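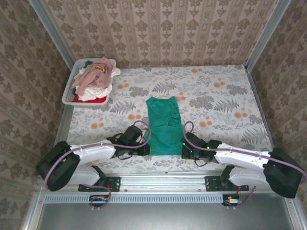
**Drillow Robotics, Handling Team - Opinion**

I want to argue for one small rule: a robot cell which folds clothes should be judged on a fixed set of cloths, and this set must be written down before the first trial.

In our team we work with two arms and a basket. One arm on each side of a T-shirt looks simple, and a visitor thinks that a shirt is a shirt. But a thin shirt and a thick shirt are different problems, and so is a plain table compared with a table cloth full of ferns and flowers, where the vision must find the edge of the garment between many other edges. If I may choose the shirt after I have seen the robot fail, I can have any result I like.

Last September we ran 625 folds and reported 72 percent success. I am not proud of this number. Each operator had his own idea of "folded", and 19 of the garments were never listed. When we tried to repeat the test for the Ravell project, we could not.

So I propose the following:

- List every garment, with size and fabric.
- Write down the table covering and the walls.
- Define "folded" with a tolerance in millimeters.
- Count every attempt, also the ones stopped by hand.

Some colleagues say this is too much paper for a young field. I understand them - I also prefer to work with the arms than with a form. But the form takes ten minutes, and the repeated test cost us many days.

I would accept a lower number with a full list sooner than a score of 100 without one. The Marnau group asked for our list last month, and I would like to send them one that is complete.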